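A little thread on what I've been up to at Stadwood this October, for those who keep asking what "teaching a robot" looks like. Grab a cuppa, I do go on a bit.

1/ The short version is that I drive the two arms myself, by remote control, and everything I do gets recorded. Later the software tries to learn the job from my goes at it. One go is called a demo, and we want a lot of demos. The full Stastetti set will be 1,604 of them, across all the tasks.

2/ My task this month is sticky notes. Picking them up off the table and putting them away by colour, which sounds like something you'd give a toddler on a rainy arvo! I thought I'd breeze through it. My first decent run took 4 minutes and my shoulders were up around my ears the whole time.

3/ The trouble is that paper has opinions. A flat note gives the fingers nothing to grab, so you have to come in very low and sneak under an edge. A curled one is lovely, you just pinch the bit that's sticking up. The folded ones I quite enjoy, once I've worked out which way they want to be held.

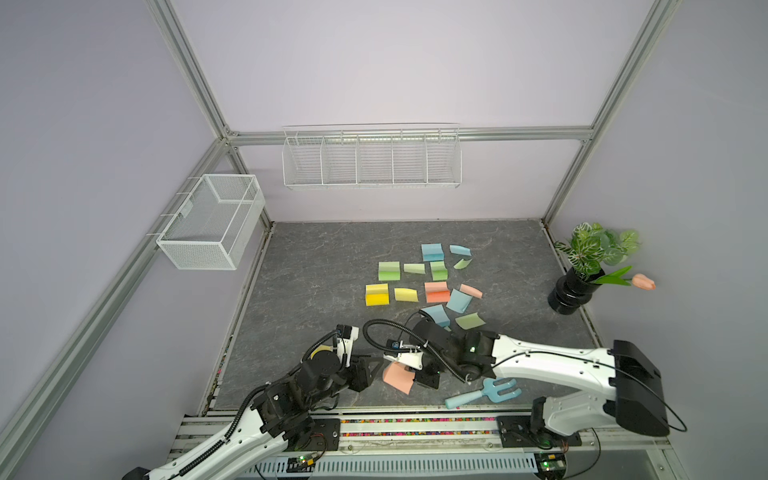
4/ Pink is my favourite to pick up, no good reason, it just cheers me up against the grey marble. You'll spot a toy garden fork on the table too, and a plant with a tulip bud at the back, which I've grown very fond of and steer well clear of.

5/ What I've learnt about being a good teacher: go slower than you want to, and don't dither. If I hover over a note while I make up my mind, the hovering goes into the recording as well, and Cededum (our training software) will happily pick up my bad habits along with the good ones. Mine is a sort of nervous wiggle just before I close the gripper. I'm working on it.

6/ I'm up to 108 good demos, with another 40 I've marked to redo. Next I move over to the Brunet task, which is all soft cloth, so wish me luck. Happy to answer questions after tea if anyone's curious about the controls!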